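Reading Room > Newsletter > New Fiction

Filed under: Young adult, Series, Reader picks

The second Karkanari book has arrived, and I finished it in two evenings. For those who did not read the first one: Abugri is a girl of 16 who carries letters between the towns of a flooded country. In the first book she only wanted to bring her brother home. Now he is home, and he does not speak to her. I think it is a braver beginning than most sequels have.

Nhyira Agbeko writes short chapters, and she lets people be wrong for a long time before they understand it. The mother was for me the best character. She has maybe 50 lines in the whole book, but I remember almost every one.

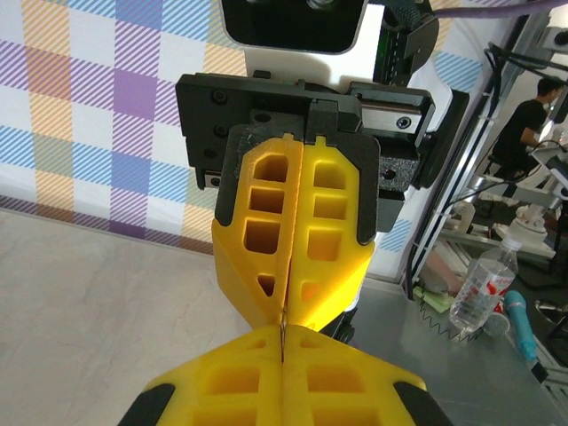

The middle part is slower. There is a long journey by boat to Fevcombe, and I must say that I put the book down there and made tea. But please stay with it, the quarrel in the customs house needs those quiet pages. When Abugri opens the letter she was told never to open, I read the page again to be sure — and then I was angry at the author, in the good way.

I have one complaint. The map in the front shows only the north, and half of the story happens in the south. I hope the publisher, Cletuvby, will repair this for the paperback, which comes in December. The third book is already announced, but it has no title yet.
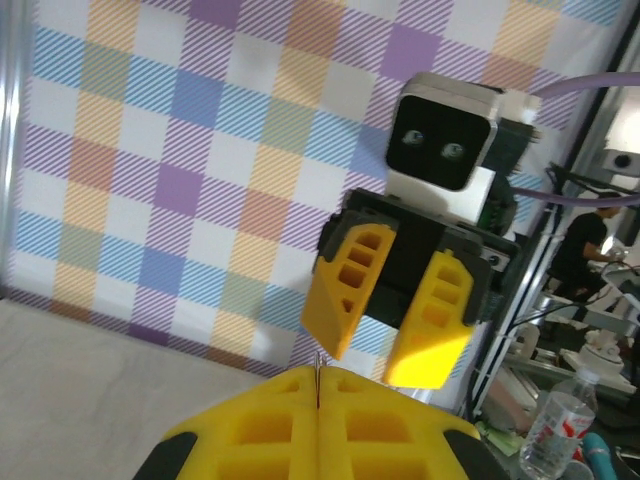

Two yellow grippers, one pointing down toward the other.

We have 3 copies on the lending shelf. If you want to be on the waiting list, reply to this letter and write "Karkanari" in the subject line. Readers under 14 may find the prison chapters heavy.

Comments

marsh_reader: I cried at the customs house. Is the brother's side told in book three, does anyone know?

Odile P.: I liked the boat part the best! It is so calm after the first chapters.

tk3535: Please put me on the list. My daughter wants it after me.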